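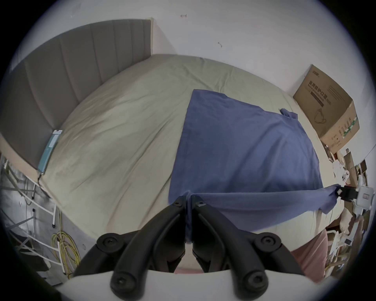 In March I have visited the open day of the Kilholm linen house, which washes and folds for the small hotels and cabins up the valley. I took the morning bus from Trirgate and arrived at 9:40, a little too early, so I waited in the yard with a coffee.

The visit has three parts. First comes the washing hall, very loud, where we were given ear plugs. The colour of each cart tells which hotel it belongs to. On a normal morning 386 kilograms go through the hall, and in ski season much more. The big ironer is a Hinrichs, 2 metres wide, and I would have liked to stay longer beside it, but the group was moving.

The second part was for me the best one. Upstairs they keep a practice room with a made-up bed, where new staff learn to fold on a mattress before they go out to the cabins. In many cabins there is no table big enough, so the bed must do. A blue cloth on a pale fitted sheet is easy to follow with the eyes, also from the back row. I learned that you should take the cloth by its corners and pull it straight before any fold is made. At home I always begin from the middle, and now I understand why my towels look like they do.

Visitors could try also. My first fold was crooked, my second was acceptable. The lady next to me made hers in a few seconds and was asked if she is looking for a job!

The third part was the packing, where the sets are wrapped in paper and put on shelves by cabin number — 86 cabins at the moment. They use a labelling program called Nellent, which was not working that morning, so the labels were written by hand with a marker.

Entry was free, but the parking costs 70 cents per hour and takes only coins. There is a lift to the practice room, on the left behind the washing hall. The next open day is planned for the fall.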